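Progress report to the Delaunay Fund
Sornport Seed Library - sorting and counting work, February

This report covers the second stage of the grant. The first stage paid for shelving and the move into the back room at Sornport. The second pays for cleaning, counting and repacking the donated seed so it can be lent out in spring. Ginette Brunet wrote the report and Margaux Joly supplied the figures from the count book.

Where we stand

We received 62 lots of seed before the closing date. A lot is anything that came in under one name from one garden, so it can be a single envelope or a shoebox. Of these, 13 have not been opened. The rest have been cleaned, and most have been counted and given a packet number. By the end of the month the count book stood at 3184 packets ready for the drawers.

The target in the grant letter was 1000 packets by this point. We passed it early because two gardens gave far more lettuce and poppy than they had told us to expect. Small seed fills a lot of packets quickly. We would ask the fund not to read the figure as a sign that the beans and squash are equally far along. They are not. Large seed takes up most of the drawer space and we are still short of it.

How the sorting is done

Each lot is tipped onto a tray and the chaff is taken off by hand or with a sieve. The clean seed goes to the counting table. We used to count straight onto the tabletop, and that was slow, with a lot of seed lost in the join between the boards. We now work on white sheets printed with a grid. The sorter spreads the seed over the squares, counts one square, then pushes the seed together and moves on to the next. The dark lines are easy to follow late in the afternoon when the light in the back room is poor.

Small plastic and paper cups were bought from Deto in the first stage. They hold seed between one step and the next. Each sorter keeps one on the sheet and one beside it. Anything doubtful goes in a separate cup and is looked at again by Margaux at the end of the session.

The sheets do not lie completely flat. They come rolled, and the edges lift for the first few days. Round seed such as cabbage runs toward the low side. We have tried taping the corners, and this works until the sheet has to be moved. A board underneath with clips would be better and we have put this in the request at the end.

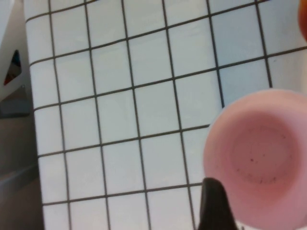 SORTING TABLE: SMALL SEED

Small seed is where most of the hours have gone. Some of it is little more than dark specks, and a pale cup makes it much easier to see whether anything is left in the bottom. We had started with dark green cups and stopped using them after a lot of tobacco flower seed was rinsed down the sink by mistake. The pink cups are the ones people now reach for first. We would buy more of them, or white.

For the very fine kinds we do not count every seed. We fill a small measure, count that once on the grid, and write the result on the lot card. Every packet from that lot then gets one measure. Margaux checks a packet from each lot against the card. Where the check has been out by more than a few seeds, the whole lot has been done again. This happened with two lots of snapdragon and one of foxglove.

Static is a problem on dry days. Seed clings to the cup wall and to the sheet. Wiping the sheet with a barely damp cloth before starting helps, as long as it is left to dry properly.

Labels and storage

Labels are printed on the Plusus machine in the office. The first roll smudged when handled, so those packets were relabeled in pencil. The second roll has been fine. Every packet carries the name of the plant, the lot number and the year of harvest where we know it. Where the donor did not give a year we have written "year unknown" and put the packet in the lower drawers, to be tested before lending.

The drawers are full down to the fourth row. The dehumidifier is emptied every morning at 9:00 and the reading is written on the sheet by the door.

Still to do

Open and clean the remaining lots. Most are beans and peas and should go faster.
Start germination tests on the lots with no year.
Finish the drawer list so that borrowers can look things up without opening packets.
Write to the donors with the number of packets made from each gift.

Request

We ask to move the unspent part of the travel line to materials. It would pay for boards and clips for the counting sheets, more light-colored cups, and a second desk lamp. No extra money is needed. The hours line is on budget - Margaux has the timesheets if the fund would like to see them.

Ginette Brunet
Sornport Seed Library

3 comments

Pauline W.
Do you have any old runner bean varieties in the unopened lots? I gave some in a brown envelope and would like a few back if they grow.

Margaux Joly
Pauline, there is a brown envelope of runners in the next group to be opened. I will write to you when it has been done.

hedgerow_tom
We use grid sheets at our seed swap too. Try rolling them the other way overnight with a rubber band around them. Ours lie flat enough after that, though foxglove still goes everywhere.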